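Home | Ask | Browse topics | Workshop and Storage | Sign in

Stacking totes vs shelf bins for a parts room

Posted in Workshop and Storage, November
By Aitana Benítez

I look after the parts room for a small plumbing and irrigation outfit. Most of our stock is fittings, washers, valve bodies and tap spares, and it's all in old cardboard cartons that are falling to bits. I have 17 bays of steel shelving, each 450 mm deep, and I want to move everything into plastic.

I've been quoted on two options. One is the Restholm open-front bin, which sits on the shelf and has a slot for a label. The other is the Susten stacking tote with a lid, which would hold more but has to be lifted down to get anything out. The totes work out cheaper per litre. Our heaviest lines are brass, and I don't want the shelves bowing or anyone hurting their back.

Has anyone run both? Also, do the labels stay put? We have 716 stock codes and I don't want to be redoing them every year.

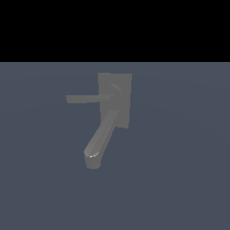 One more thing I should mention is that the room isn't heated and gets direct afternoon sun through a west window. The cartons on that side have faded badly, so I'd like to know if the plastic goes brittle as well.

Toledo_parts

Go with open-front bins for anything you pick more than once a week and totes for the rest. That's how we've done it for four years. With lidded totes, people leave the lids off, then stack them anyway, and the top one sits crooked.

For brass, use the smallest bin that will take a full carton of the part. A big bin full of brass elbows is too heavy to pull forward safely, and the front lip takes all the weight when you tilt it. Put those on the shelf between knee and waist height. Check the load plate on your shelving before you order anything. Ours is rated per shelf with the load spread evenly, so two heavy bins side by side in the middle is the worst way to do it.

Labels: print on card and slide them into the holder. Don't use adhesive ones on polypropylene. They lift at the corners in a few months. If the cards slip out, buy the clear plastic covers that clip over the top. They're sold separately.

On the sun, ordinary polypropylene will go chalky and crack eventually if it's in direct light. You can get UV-stabilised bins but the colour range is smaller, usually black or grey. We put film on the window instead and it was cheaper.

millstream

just get totes. bins collect dust

Vastitz Storage Supplies

We sell both types so I'll try to be fair about it. The previous reply about UV is right. Cold is also worth asking about, as the standard grade gets stiffer and can crack if it's dropped on concrete in winter. Ask for the copolymer grade if your room gets near freezing.

Measure the shelf depth inside the lips. A lot of shelving sold as 450 mm has less usable depth than that, and a bin of the full length will overhang the front. Dividers are worth getting for washers and O-rings. Order a few bins of each size first and load them with your own stock for a fortnight before committing to the lot.

Related threads
Best way to label small drawers
Can I bolt shelving to a block wall?
Storing O-rings long term
Getting old adhesive off plastic tubs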